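The old Prulley schoolhouse, finally

September 5, 2021

I have been promising myself a visit to the Prulley schoolhouse for longer than I care to admit, and yesterday I packed a sandwich, filled the tank and went. You know how it is with places an hour from home. You'll drive two days to see somebody else's history and never get to your own.

The schoolhouse sits on the Vanudberg road, just past the creek, and if you're looking for a sign you'll miss it, so look for the bell instead. It was a one-room school for most of its life, then a grange hall, then a place to keep hay, and then the historical society got hold of it and put a proper roof on. The back wall is the oldest part. Evdokia Balaskas, who was at the desk, let me put my hand on the boards where generations of children had carved their initials, and I found two sets that I'm nearly sure belong to my grandmother's cousins (the Bisley side, for those of you keeping track of my family at home, and bless you if you are).

What I really went for was the attendance ledger. My grandmother always said there were 60 children in that one room the winter the mill was running double shifts, and my mother always said that was Grandma stretching things. Well! The ledger for that winter lists 23 by name. So my mother was right, and I had to call and tell her so, and she was very gracious about it for almost a minute. Evdokia did point out that the mill families came and went and the teacher may not have written everybody down – I'm choosing to leave a little room there for Grandma.

The teacher was a Miss Þorgeirsson, and her handwriting is the loveliest thing in the building. She wrote down the weather every single morning, and who had come without boots. One entry in March just says "mud, no lessons after noon." I could have sat with that book all day.

I got home late and had a cup of tea.
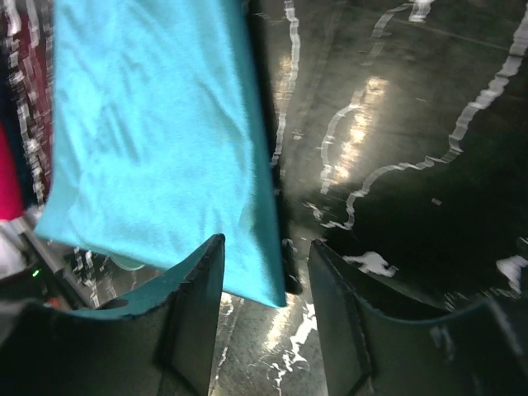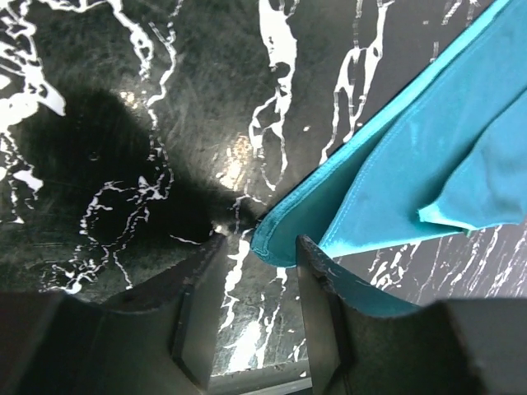

The one thing I'd still like to track down is the bell's story. Evdokia had heard it came off a riverboat, and Mali Pumphrey, who grew up across the road, told me in the parking lot that it was bought from a catalog and that her father helped hang it after the first one cracked. They can't both be right, I suppose, unless the cracked one was the riverboat bell. If any of you have family from out that way, please ask them for me.

They're open Saturdays until the weather turns. There's no heat, so bring a sweater, and there's a jar by the door for the window fund.

40 shares
5 comments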